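Skedusport Community > Off Topic > Food and Drink
Thread: Longans and lychees, how do you keep them?

farzana_s
Posted 16/04/2022

I bought a big bag of longans from the market and I'm not sure how best to store them. Last time I left them in the plastic bag in the fridge and half had gone sour within the week. The skins were damp and a few had split at the stalk end. Do you wash them first or leave them alone? There are only two of us eating them and I paid for 2 kilos, so they need to last a bit.

Also, is it worth freezing any? My mother says no but she says that about everything.

Farzana Sarkar

p_herath
Don't wash them until you want to eat them. Take them out of the plastic, snip them off the branch with a bit of stalk left on, wrap them in kitchen paper and put them in a box with the lid not quite shut. Bottom of the fridge. I get ten days out of them like that, sometimes more.

If you pull them off by hand you tear the skin and those ones go first. Eat those the same day.

MizM56
I do it differently. I wash the lot as soon as I get in, drain them properly in a colander and leave them out to dry before they go anywhere near the fridge. Market fruit has been on the floor of a van. I don't want that in with my other food. 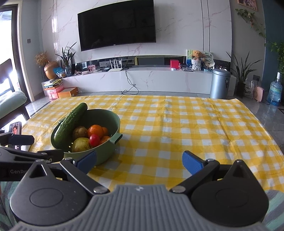

Photo: Mizanur Munshi

The important part is the drying. Give them a couple of hours and turn them over now and then. Any colander will do as long as the holes aren't so big that the small fruit gets stuck. I had a metal one from Florka that was useless for this, everything sat in a puddle because the base was flat.

p_herath
Sorry, I don't agree. You can't get them dry at the stalk end, there is a little dip there and the water sits in it. That is exactly where farzana's went off. If you are worried about dirt, wipe them with a dry cloth. You aren't eating the skin anyway.

MizM56
You put the skin in your teeth to crack it. Well, I do.

p_herath
Use your thumbnails.

sandamali.s
My grandmother's house in Munasinghe had a tree and we never put them in a fridge at all. They were hung up in bunches in the back kitchen and we ate them until they were finished, usually three or four days. Some 34 bunches one year, and we were all sick of them by the end. The neighbours stopped answering the door.

For what it's worth I think both of you are right. Washing is fine if you are eating them that day or the next. If they have to last, leave them dry.

To check whether one is still good, press it gently. It should be firm with a little give. 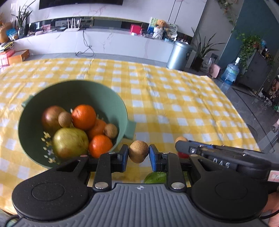 If it feels hollow and rattles, the flesh has shrunk away from the skin and it will taste of very little. If it is soft on one side, bin it. Smell the stalk end as well. A good one hardly smells, a bad one smells like beer.

Freezing works. I don't know why people say it doesn't. Peel them, take the stones out, lay them flat on a tray until hard and then bag them. They go soft when they thaw, so eat them half frozen or put them in a syrup.

farzana_s
Thanks all. I've done half of them Prasanna's way and the rest are in a bowl to be eaten now. Does the same go for lychees?

p_herath
Lychees are worse. They brown in a day or two if the air is dry. Slightly damp kitchen paper for those, changed every other day. The brown ones taste the same, they just don't look nice.

Melur M
Coming in on the freezing. I freeze them whole with the skin on and have done for years. No tray, no stoning. Run one under the tap for a few seconds and the skin slides off. My daughter eats them like ice lollies. Watch small children with the stones though.

sandamali.s
Don't they crack in the freezer? Mine did when I tried it whole.

Melur M
A few do. I eat those first.

MizM56
Has anyone dried them? I've got a Tritance dehydrator that has done nothing but apple rings.

sandamali.s
Yes, skin on, low heat, and it takes far longer than you would think. Mine needed most of two days. Good in tea afterwards. Start with a small batch and keep one back to cut open so you can check the middle.

MizM56
Will try it when the next lot comes in and post how it goes.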